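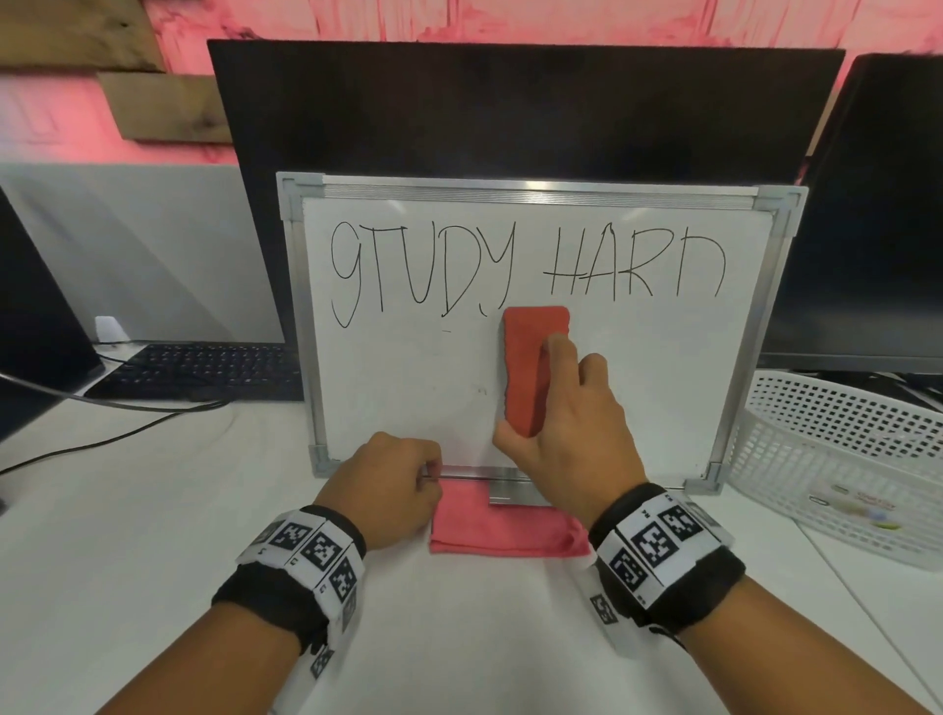

Study advice on a whiteboard, in black marker.

Dernwood's evening college has asked its adult students to please stop motivating one another before nine in the morning.

The request went out in the March newsletter, after the college's message line clocked 1206 inspirational quotes in a single term. Questions about coursework came to 15. The most popular quote concerned eagles. It was sent by people enrolled in bookkeeping.

Noeline Henare, who runs the office, said she had nothing against encouragement. She would simply like to find the message about the changed room for the Level 2 exam, which is in there somewhere between a sunrise and a mountain goat.

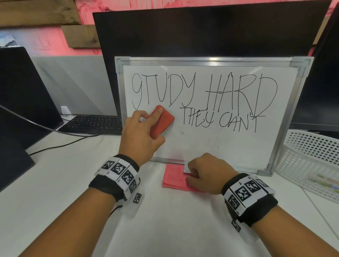

Wiremu Tipoki reckoned the quotes were the only reason he'd made it through payroll tax, and said anyone who objected could mute the thing like a grown-up.

The college has offered a compromise - a separate channel called Bright, where members may be as uplifting as they please at any hour. It has two members so far. Both joined to complain about it.

Exam entries, meanwhile, are up on last year, and the office is in no hurry to work out why.

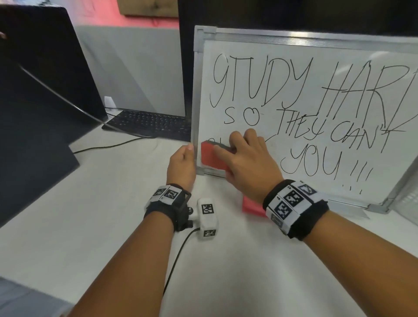
Darcy Kereama wrote in to ask whether "you've got this" counts as a quote or just manners, and whether a ruling could be made before the exam. The office has promised an answer, by post.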